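Nisbet wall cup dispenser: a review from the drinks robot bench
Posted in Workshop Kit, April

I have been meaning to write this one up for ages, and now that our drinks robot (Clondanis to her friends) has got through 3000 cups with it, I think I've earned an opinion! She lives in our shared workshop at Brurkska, and her job is to take a paper cup, carry it to the urn and bring it back full -- a small ambition, you might think, until you try teaching an arm to take just one cup from a pile on a table.

We started with a homemade cup holder cut from drainpipe, which gave us two cups as often as one, and then somebody suggested simply buying a proper dispenser and letting the arm pull from that. So we bought the Nisbet. It's a slim, upright thing with a dark see-through tube and a pale lavender band near the bottom, rather prettier than anything else we own, and it went up on the wall in 17 minutes, including the hunt for the spirit level.

Filling is done from the top, and I do recommend using both hands, one low down to steer and one higher up to keep the column from wandering.
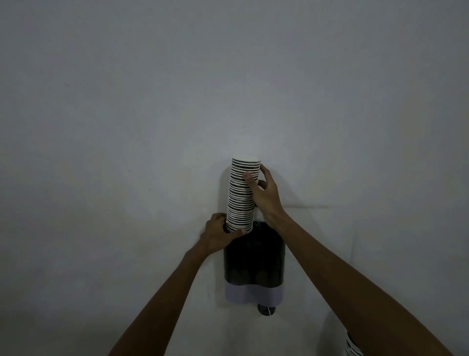 Loading a tall stack of paper cups, with more in the corner.

Now, how does it get on with a robot? Very nicely, on the whole. The outlet is always in the same spot, so the arm needs no clever vision, just a fixed position and a straight pull downwards. We use an Atero gripper with soft pads, and after a fortnight of fiddling we settled on a slow pull with a tiny pause at the end. Go faster and you get a second cup coming along for the ride.

My grumbles are small ones. The dark tube makes it hard to judge from across the room how many cups are left, and we've added a reminder that pings after every 90 cups (I still miss it, I'm afraid, if the kettle is on). The instructions are also dreadfully brief -- one folded sheet, mostly about screws.

Would I buy it again? Yes, gladly, and we're already talking about a second one for the bigger cups. Four and a half stars from me.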